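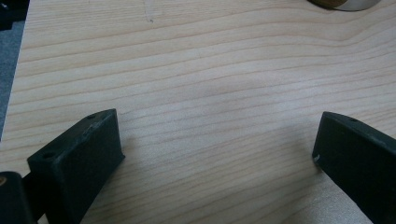
Care and Condition of a Shared Wooden Table
Project report, Household Materials and Furniture, second term
Deolinda Pinheiro and Ademir Trindade

1. Why we chose this subject

In our course every pair of students must choose one object that is used daily and study it during the term. Other pairs chose a kettle, a bicycle lamp and a raincoat. We chose the table in the study room on the second floor of the Fontes residence. Deolinda lives in this residence and eats there almost every day. Ademir lives with his uncle but he comes to the residence for working, so he also knows the table well.

Our first idea was to compare several tables, but our teacher advised us to take only one and look at it with more patience. We are glad about this advice. With one table we could repeat our tests and we could talk with the people who use it.

The questions of the project were these. What is the condition of the surface now? Which kinds of use leave a mark? What cleaning is enough for a table that many people share, and who will do it?

2. The table

The table has a top of light-colored wood. The color is between cream and beige, and the grain is a darker tan. When one stands at the long side, the lines of the grain go mostly from left to right, but they are not straight. They make waves, and on the right they bend softly upward. In some parts the lines are close to each other and in other parts they have much space between them. The surface feels smooth and has a little gloss. In the light it can look brighter in one area and more gray and dull in another.

We do not know the species of the wood. We asked the housekeeping office and they looked for the purchase paper, but it gives only the supplier, Kesirness, and the words "table, natural, large." Ademir thought of ash and Deolinda thought of pine. Neither of us has the knowledge to decide, so in this report we write only "wood."

We also do not know what finish was put on it. The office believes it is a clear varnish. For this reason we chose only gentle products for the tests.

3. Method

The work had three parts.

First, we inspected the surface. We did it with the curtains open in the morning and again in the evening with a desk lamp placed low at one side. The low lamp was the best tool of the whole project. A scratch that cannot be seen from above becomes clear when the light comes from the side. We drew a map of the table on squared paper and wrote each mark on it with a letter.

Second, we kept a notebook on the windowsill for 11 days in March. Everyone who used the table was asked to write what they did there and if they put something under their cup or plate. We did not ask for names.

Third, we tried three ways of cleaning. For this we did not use the top itself, because it belongs to the residence. The office gave us an old shelf from the same supplier with a similar look, and we marked six squares on it with tape. In each pair of squares we put the same dirt: black tea with sugar, and the fat from a piece of cheese. We waited one night and then we cleaned.

The three ways were:
a dry cotton cloth only
a damp cloth with warm water, then a dry cloth
a damp cloth with a few drops of Skurkitz dish soap, then clean water, then a dry cloth

4. What we found on the surface

We expected more damage. The general condition is good and the grain can be read very well. The marks we found are small and mostly of two kinds.

The first kind is specks. Near one of the long sides there is a small dark speck on the wood. We gave it the letter A. We tried to decide if it is part of the wood, a burn, or some dirt that has gone under the finish, but we could not agree. It does not feel like a hole under the finger.

The second kind is thin scratches. One of them starts at the speck A and goes down through the grain. It is faint, and a person who is not searching for it would probably not see it. Deolinda had used this table for more than a year and did not know about it. With the low lamp we found other thin scratches close to the places where people sit. Most of them are short and go in different directions, so we think they come from many small movements and not from one accident.

We found no deep cuts. We found two weak rings from cups, both at the window end, and they could be seen only with the lamp.

The duller area in the middle was discussed for a long time. Ademir's opinion is that the gloss has been rubbed away by wiping, because everybody wipes the middle and forgets the ends. Deolinda thinks that the reflection of the window makes a part of this effect. When we closed the curtains the difference became smaller, but it did not go away completely. Maybe both of us are partly right.

5. What people do at the table

In the notebook we received 43 entries. We are sure that the real number is higher, because in the evening people are tired and do not want to write. Studying with a laptop was the most common use, and after that came eating. There were also some uses that we did not expect. One person repaired a shoe. Two people cut fabric for a costume, and one entry says only "puzzle, 4 hours, piece missing."

Few of the people who had a cup with them used something under it. When we asked in the kitchen about this, the answer was simple. The coasters are in the drawer of the other room. We moved them to the study room on a Thursday, in a small tin on the table. In the seven days that followed, most entries with a cup also mention a coaster. We know that this is not strong proof, because people saw us move the tin and perhaps wanted to be kind.

The laptops are a more interesting problem. They look harmless, but they are pushed forward and pulled back many times in one evening. If there is a grain of sand or a hard crumb under the rubber foot, it will draw a line. We tested this on the old shelf with a little sugar. After some pushing we had thin lines very similar to the ones on the table. So the crumbs from the lunch can damage the surface in the evening, when the person who ate is already gone.

6. Results of the cleaning test

The dry cloth removed dust and crumbs but it did nothing to the tea, and the fat was only moved to a bigger area. It also made two new fine lines in one of the squares. We believe a sugar crystal was caught in the cloth.

Warm water removed the tea after three wipes. The fat became less, but with the low lamp it was still visible as a shiny place.

The soap removed both. The problem was that on the first try we did not rinse enough, and a gray film stayed on the wood. When we repeated it with more care, the square looked the same as the area around it.

We wanted also to try a furniture oil that the shop Plisanport recommended to us. The office did not give permission because of the smell, and we respected this.

7. Proposal for the residence

We wrote a short note for the study room. The housekeeping office has accepted it and it is now on the wall beside the door.

Brush the crumbs into your hand before you wipe.
Lift your laptop when you move it.
Use the coasters in the tin.
After a meal, wipe with a damp cloth and then with a dry one. Wipe the ends also.
For fat, use a few drops of soap and rinse well.

In the first version we had 12 rules and it filled the whole page. A friend of Deolinda read it and said that she stopped at the fourth. We made it shorter the same evening.

8. Difficulties

Our biggest difficulty was the time. The table is almost never free between lunch and midnight, so the inspections had to be done before breakfast, and once we had to stop in the middle when a study group arrived. The map has therefore one corner that was made in two different lights, and we are less sure about the letters there.

We also did not have an instrument for measuring gloss. All our words such as "dull" or "shiny" come from our own eyes. Another pair of students would maybe use different words for the same place.

If the project continues next term, we would like to make the map again with the same lamp in the same position and compare the two papers. Ademir has kept the squared paper and Deolinda has the notebook. The old shelf was given back to the office with the tape removed.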